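Keeping small stuff from wandering off a shared desk
Home & Office Help > Organizing
Posted 12 Oct 2023, 186 views 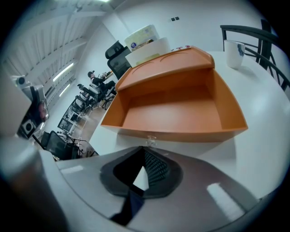 Do I need drawer dividers if I already use a desk tray?
Depends on how deep the drawer is. In a shallow one the tray does most of the work and you can skip dividers, but in a deep one everything slides to the back without them.

marlo_k
Okay so that's the short version I got from a coworker, and I'm still stuck. My husband and I share one table as a home office. I do bookkeeping for a little bakery and he grades papers, and every evening we put things away, and every morning I can't find a pen, the stapler or the stamps. I bought a Clakitz drawer set back in May (32 dollars, not cheap for what it is) and it filled up with receipts in no time. Does anybody have a system that holds up with two people who don't think alike? I like things sorted by what they are, he likes things sorted by when he last touched them. No labels please, he ignores them. Also the table has to be clear by dinner on weekends when his parents come over.

Khalil Nassar
We had this exact fight at my house! What worked for us was giving each person one tray and one drawer, and then a third spot for the shared stuff. Shared means pens, tape, scissors, stamps and the charger, and that's it. Anything else belongs to somebody and goes in that somebody's tray, sorted however they please. I quit looking in my wife's tray and my blood pressure thanked me.

For the receipts, get them out of the drawers completely. I use a Badia accordion folder with a pocket for each month, and it stands up on the bookshelf so it takes no table space. When I empty my wallet the receipts go straight in – no pile, no "later" pile either. You do bookkeeping so you probably have a nicer way to do it for work, but for the household ones this is plenty.

Clearing for dinner: pick up both trays, put them on a shelf, done. If your shelf is too narrow, measure before you buy trays, which I did not do. Mine stuck out 2 inches and I walked into one of them over and over until I moved the shelf. Skip anything with a lid, too. Lids turn into a table for more stuff.

tessaquilts
just throw out half the pens. I had over 4 cups of pens and most of them were dry

Yordanov
I'll disagree a little with Khalil on the shared spot. In our place the shared spot turned into a dump within a week, batteries and coupons and a spare key to who knows what. We ended up buying doubles of the cheap things, so there are two pairs of scissors and two rolls of tape, and now we don't share anything except the stapler. It cost less than dinner out.

The drawer set you have is fine, by the way. Take the receipts out and line the drawers with that grippy shelf liner so things stay put when he yanks them open. I cut mine from a roll I had left over from the kitchen.

marlo_k
Thank you all! Trying the two trays first, and I'm stealing the idea of double scissors. The folder is ordered. Tessa, I tested the pens last night and you were right, the bag for the trash was embarrassing.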